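## 4. Gravar demonstrações com a garra de mão

Se você chegou até aqui, o tripé já está calibrado e o computador reconhece a garra sem reclamar (se ainda reclama, volte para a seção 3, eu espero!). Agora começa a parte de que eu mais gosto: gravar as demonstrações que vão treinar a política de arrumação.

Um pouco de contexto antes dos passos. O método do projeto Horkiro aprende só com o que a câmera da garra enxerga e com a abertura dos dedos a cada instante. A Aurelia Rusu, que escreveu a primeira versão do código de treino, insistia em coletar tudo na bancada. Eu insistia em coletar em casa, em cima de cama, sofá, tapete, o que houvesse. Testamos os dois jeitos com 800 demonstrações cada um e a política treinada em casa se saiu bem melhor em superfícies moles, daí este guia partir sempre de cômodos de verdade.

### 4.1 Preparar a superfície

1. Escolha uma superfície macia e deixe o lençol ou a manta como estiver. Estampa pode, dobra também pode. Só não troque o tecido no meio de uma série.
2. Ponha a bandeja de um lado e os pacotes espalhados do outro. Misture tamanhos e embalagens: transparentes, opacas, brilhantes, amassadas.
3. Deixe alguns pacotes encostados ou um por cima do outro. Pilha certinha demais ensina pouco (aprendi isso em June... quer dizer, em junho, depois de jogar fora uma série inteira).
4. Confira a luz. Janela ao fundo é bem-vinda, contanto que a exposição da câmera esteja travada.

> **Nota:** a bandeja não precisa ficar reta em relação à cama. Mude o ângulo entre uma série e outra, senão a política decora a posição e se perde quando alguém a gira.

### 4.2 Gravar um episódio

1. Segure a garra com os dedos bem abertos e mantenha a pose por 2 segundos. O programa usa esse trecho para alinhar os relógios.
2. Aproxime-se do pacote de cima, nunca arrastando de lado pelo tecido.
3. Feche os dedos devagar até as almofadas encostarem dos dois lados. Em embalagem com ar dentro, pare assim que ela ceder um pouquinho.
4. Leve até a bandeja, abra, recue e volte à pose inicial.
5. Aperte o botão de marcação e passe ao pacote seguinte sem interromper o arquivo.

Antes de sair apertando o botão, olhe a prévia na tela do computador. Você quer ver as pontas dos dois dedos, os pacotes e pelo menos uma boa parte da bandeja ao mesmo tempo. Se a bandeja sumir, levante um pouco o punho.
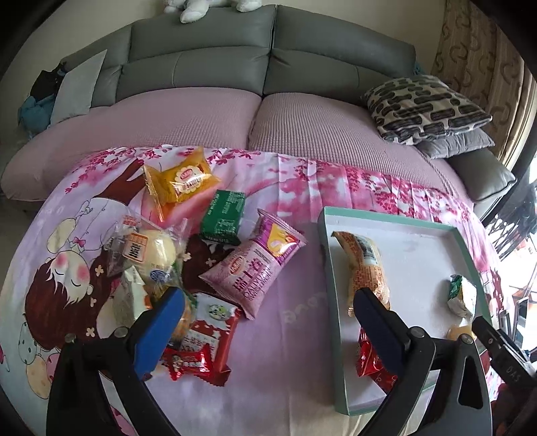

*Fig. 4: prévia com os dedos abertos, pacotes à esquerda sobre o lençol e bandeja à direita.*

Repare que um dos dedos pode tapar um pedaço da bandeja, e tudo bem! O modelo lida com isso numa boa quando a oclusão varia de um episódio para outro. O que atrapalha mesmo é mudar o foco no meio da gravação.

> **Cuidado:** não aperte embalagens finas até o fim do curso. Um biscoito esmigalhado muda de forma, e aí o episódio seguinte já não serve para comparar. Mantenha também os dedos (os seus) longe da articulação enquanto a garra fecha.

### 4.3 Quantos episódios gravar

Para um cômodo novo, eu gravo 36 episódios e treino um modelo curto só para ver se a coisa anda. Se ele erra sempre no mesmo tipo de pacote, gravo mais daquele tipo e deixo os outros quietos. O conjunto completo que usamos no treino final tem cerca de 2.000 episódios, somando todos os cômodos, mas ninguém precisa chegar lá na primeira semana.

### 4.4 Conferir e enviar

1. Abra o visualizador Chu e passe os episódios em velocidade dupla.
2. Descarte os que não têm a pose inicial ou que terminam com o pacote fora da bandeja. Guarde-os na pasta `falhas`; a Aurelia usa esse material na análise de erros.
3. Anote o cômodo, o tecido e o tipo de luz no campo de observações.
4. Envie a pasta para o servidor Grukenia e espere a confirmação antes de apagar o cartão.

> **Nota:** se o envio parar na metade, rode o mesmo comando de novo. Ele retoma do último episódio completo.

O ajuste fino com os dados que você acabou de enviar fica na seção 5.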